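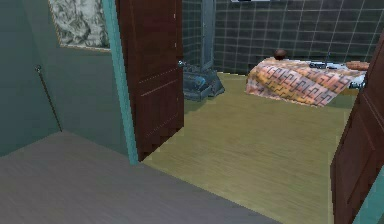
Print this page | E-mail this page

Guvham navigation study: scene inspection checklist, with comments
Scene set: Urnholm. Planner: Mela. Checked September 19, 2024.

Go through this before any scene joins the test split. Mark each line pass, fail or hold, and write a comment even when it passes. The comments have been the best part of this whole exercise!

1. Doorway open and clear at floor level.
PASS. Double doors, both open, and clear tan floor from the threshold to the tiled wall. I love this one as a test of doorway crossing.

2. Door leaves have collision shapes that match what is drawn.
PASS after repair. In the August build the left leaf was solid only as far as its middle rail, and Mela happily planned straight through the rest.

3. Floor change marked as a room boundary.
PASS. Grey to tan, with a lovely sharp diagonal from this viewpoint. The map splits the rooms exactly there.

4. Thin objects present in the depth channel.
HOLD. The rod leaning on the green wall comes and goes in depth. Please rerun at the finer setting before signing.

5. Low objects labelled.
HOLD. The blue-grey thing by the column has no class. I can't tell if it is a tray or a heap of cloth, so leave it as "obstacle, low" until the asset list is checked.

6. Draped furniture treated as solid down to the floor.
PASS. The patterned blanket used to count as free space underneath. Fixed, and the planner now gives it a proper margin.

7. Small items on raised surfaces left out of the floor map.
PASS. Nothing on top of the blanket leaks into the map any more.

8. Baseline run on the same start points.
PASS. Mahlangu baseline, same seeds, same step limit.

Result so far
Over 81 doorway trials Mela crossed cleanly in 77, with 2 door contacts and 2 timeouts. That is a really cheering number for a planner with no door-specific training, and the paths are a pleasure to watch on replay. Both contacts were with the left leaf, on wide turns.

Still to do
Rerun item 4. Name the object in item 5. Repeat the set with the right leaf half closed, 7 angles, and log each angle separately.

Print this page | E-mail this page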